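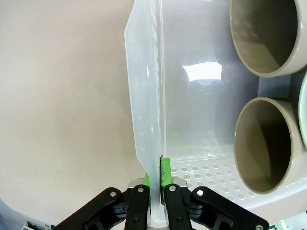
Endang Siregar replied to the first release that a mug laid on its side keeps water in its belly for longer than people think, and that the file ought to say which way each mug was lying. Release 2 has a column for it.

TURWOOD RACK RECORDS, README

Release 2, 19/11/2020
Maintained by Juwita Wuisan and Yoga Gunawan

What this is

A single table of washed crockery as loaded into domestic dish racks in shared kitchens at Turwood. One row is one item in one rack at the time of the visit. The table has 2,000 rows and 16 columns and covers 97 racks. It was compiled to compare rack designs, mostly the floor and the side walls, and to see how people load mugs, bowls and plates when no instruction is given.

The rack in the picture is frosted plastic, with a perforated floor and a raised rim along the front. Both mugs in it would be coded "side".

Files

racks_items.csv: the table, comma-separated, UTF-8, header in the first line.
codes.txt: permitted values for each coded column.
form.pdf: the paper form used on visits.
changes.txt: differences between releases.

Columns

rack_id: identifier of the rack. Stable between releases.
kitchen_id: identifier of the kitchen. A kitchen may have more than one rack.
visit: sequence number of the visit within the kitchen.
rack_body: plastic, coated wire, bare steel, bamboo, other.
rack_finish: clear, frosted, opaque, mixed. Use "mixed" where walls and floor differ, or where one wall differs from the rest.
floor_type: perforated, slotted, open wire, solid with spout, solid.
hole_shape: round, oval, slot, none. Refers to the floor only. Holes in the walls go in wall_holes.
wall_holes: yes or no.
rim: none, front only, all round.
item: mug, cup, glass, bowl, plate, pan, lid, cutlery, other.
item_body: ceramic, glass, metal, plastic, wood, unknown.
item_colour: one word, free text, outside surface only.
attitude: inverted, side, upright, leaning, nested. New in this release.
contact: floor, wall, other item, more than one. Records what is holding the item in place.
pooled: yes, no, not checked. Water found standing in or on the item when lifted.
notes: free text, often empty.

How the records were made

Each visit was made by one recorder with the paper form. The recorder filled in the rack columns first, then worked from the left wall to the right, and from front to back within that. Items were coded for attitude and contact before being touched. They were then lifted, checked for pooled water and put back as found. Recorders were asked not to tidy. If an item fell during the check, the row was kept and "fell" was written in notes.

Visits were made in August, in the evening, after the main wash. Kitchens with a dishwasher were included if the rack was in regular use. Racks standing in a sink bowl were excluded, as the floor could not be seen without moving the whole rack.

The attitude column was filled in afterwards for release 2, from the sketches on the paper forms. Where the sketch was too rough to decide, the cell is blank.

Coding notes

Mugs. A mug is coded "side" when its wall is what rests on the floor or on another mug. Handle position is not coded. A mug tilted against the rack wall with part of its rim on the floor is "leaning", even if the tilt is slight. Mug and cup are separated by shape, not by volume: straight or nearly straight walls, mug; flared walls with a foot, cup. Tarık Ersoy objected to this and his objection is kept in changes.txt.

Stacked mugs. When one mug rests on another, both get their own row. The upper has contact "other item" unless it also touches a wall, in which case "more than one".

Colour. Record the outside. Glazed mugs are often darker inside than out, and early forms were inconsistent on the point. Beige, cream, stone and sand were all written for what is probably the same glaze; they have been left as written. Anyone grouping by colour should merge them first.

Finish. Frosted and clear are hard to tell apart under a strong kitchen light, particularly where a glossy wall throws the light back. Recorders were told to look at the wall from the side with a hand behind it. If the outline of the fingers is sharp, the wall is clear.

Perforated floors. The code covers any moulded floor with regular holes. Spacing was not measured. A perforated floor with a drip tray beneath is still "perforated", and the tray goes in notes.

Known problems

Pooled is "not checked" for most nested items. Lifting a nest without spilling it proved awkward and the recorders gave up on it at different stages.

Cutlery is under-recorded. A full cutlery holder was entered as a single row with item "cutlery" and should not be compared with rows for single items.

Bamboo racks come from a few kitchens only. Do not draw conclusions about the material from them.

The contact column does not separate the side walls from the back wall. This was a fault in the form and cannot be repaired from the sketches.

Two recorders used "wood" for bamboo utensils and one used "other". Not corrected.

Suitable uses

Comparing loading habits between rack types; checking whether side-lying mugs have more pooled water recorded than inverted ones; planning a better form.

Unsuitable uses

Estimating drying time. Time since washing was not recorded. Nor should the table be used to rank makers of racks, as no maker is given. Base marks were read on some visits for Clakumier and Grudon racks, but too few to publish, and the column was dropped.

Changes since the first release

attitude added.
Duplicate rows removed from one kitchen where the form had been typed in twice.
"Semi-clear" merged into "frosted" throughout rack_finish.
Blank hole_shape cells on open wire floors changed to "none".

Citing

Wuisan and Gunawan, Turwood Rack Records, release 2. Please give the release, as the row order differs from the first.

Corrections

Send the rack_id, the column and the proposed value. Corrections are checked against the paper form before they are entered.

Comments

Anisa Liem
Is "leaning" used for plates standing in a slot? I'd expect nearly all plates to come out that way and they don't.

Yoga Gunawan
A plate held in a slot is "upright". It is "leaning" only if it rests on a wall or another item with no slot under it. codes.txt has the wording, and I agree it should be in the README as well.

Tarık Ersoy
Still think a flared mug is a mug. Otherwise the new column is useful. We have a frosted rack at Kaplan with the same sort of oval holes and the mugs go in sideways there too, mainly to get a second layer in under the shelf.

Endang Siregar
Thanks for adding it. Could the next form have a box for which way the mouth faces? A mug on its side with the mouth tipped slightly down will drain and one tipped up won't, and at present both get the same code.

Juwita Wuisan
Added to the draft form as mouth_tilt: down, level, up. It can't be filled in for the existing rows, as the sketches don't show it.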